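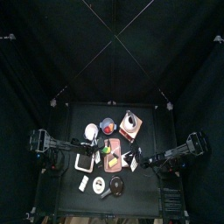
Machines at Work

Explore > Technology > Machines at Work > Can a robot do kitchen work?

Search articles Go

Can a robot do kitchen work?

Look at the two arms reaching in from the sides of the table. Each one ends in a black gripper. Between them are a pink cutting board, a bowl, a plate, a frying pan and a pot with toy food in it.

A company called Fument wants arms like these in lunch kitchens. Its ads say they will "free up" the cooks. Free them up for what? That is a good question to ask any time you hear it.

Garkomer is a lunch kitchen that makes 300 meals a day. It brought in a pair of arms in May. The arms were meant to do the chopping and stacking. They don't get bored, and they don't get sore wrists, so that part is good news.

But the cooks still had work to do. Somebody had to put each bowl where the arms expected it. Somebody had to wipe the grippers. When a spoon slid off the board, a cook came over and fixed it - and that job wasn't in the ad.

Some cooks liked the change. Others said they used to make soup and now they watched a machine. One worker's shift got shorter by 30 minutes, and so did the pay.

Does that mean robots are bad? No. It means you should ask who gets the easier day, and who gets the money that is saved.

Try this: pick a chore you do at home. Write down every small step, even the boring ones. Which steps would you still have to do if a robot helped?

We use cookies to remember your settings. Accept Manage choices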